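Looking after the card cell at Clamgate

I promised back in November that I would write something about the robot cell, and then the whole winter went by and most of the spring as well, so this post is well overdue. A few of you have asked what I do all day since I moved over to the Clamgate workshop, and the short version is that I look after one arm, one gripper and a bench, and I have become terribly fond of all three.

The job of the cell is to take old desktop towers to bits, and sometimes to put bits back in. We call the program Wubshet, which was the name on the folder when I started and has stuck ever since. The part I have spent most of this summer on is expansion cards. A person does these without thinking – you take hold of the top edge, you feel for the slot, you give a little push – and it is only when you have to set up a machine to do it that you notice how much feeling goes into that push!

Mornings start with the fingers. I wipe the insides with a dry cloth and look along them against the window for any shine, as a shiny patch means the grip is wearing smooth. Then I go round the bolts with the small torque driver. We had one work itself slack in my second week, and the cards were coming up very slightly crooked, and I spent two days blaming the cameras. I still feel a bit guilty about that.

After the bolts comes the camera at the wrist, which only needs its glass cleaning and a quick check against the printed square I keep in the drawer. Then I set the tower down on the slats, side panel off, and put the tray next to it so that the loose parts have somewhere to sit. I like to have the tower square to the bench before I run anything. The program will cope with a bit of a twist, but I sleep better when it doesn't have to.
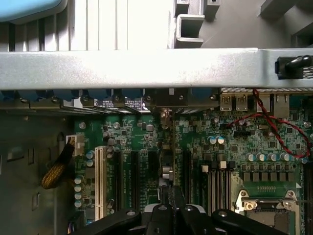
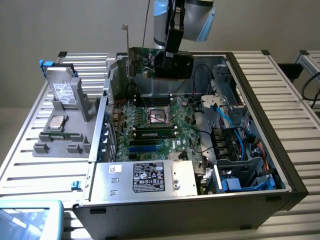

Both from the Clamgate bench, July 2023: the gripper over the board from the wrist camera, then the arm holding a card above the open tower.

You will see in the second one how the card is held by its upper edge, with the metal bracket standing up at one end. That bracket has given me more trouble than anything else in the whole cell. It makes the card lopsided in the grip, and if the fingers close too near the middle the heavy end dips as the arm moves. So I shifted the grip point towards the bracket, a couple of millimetres at a time, and ran the same lift over and over. I did 100 lifts at the old setting and 100 at the new one, with a pot of tea in between, and the new one was so much steadier that I wrote it on a sticky note and put it on my monitor, where it remains.

The other thing I changed was the speed coming down. It used to go at the same pace all the way, and now it slows well before the board. It adds a little to each run and I really don't mind. There are such tiny parts on a motherboard, and wires looping about wherever the last person left them, and I would like the arm to take its time near them.

Jarent, the supplier we get our finger pads from, has sent a softer set to try, and I have more than 32 old towers stacked up from the Brendau office clear-out to try them on. I shall fit the soft pads next, once I have found the right size of hex key, which was in the drawer with the printed square and now isn't.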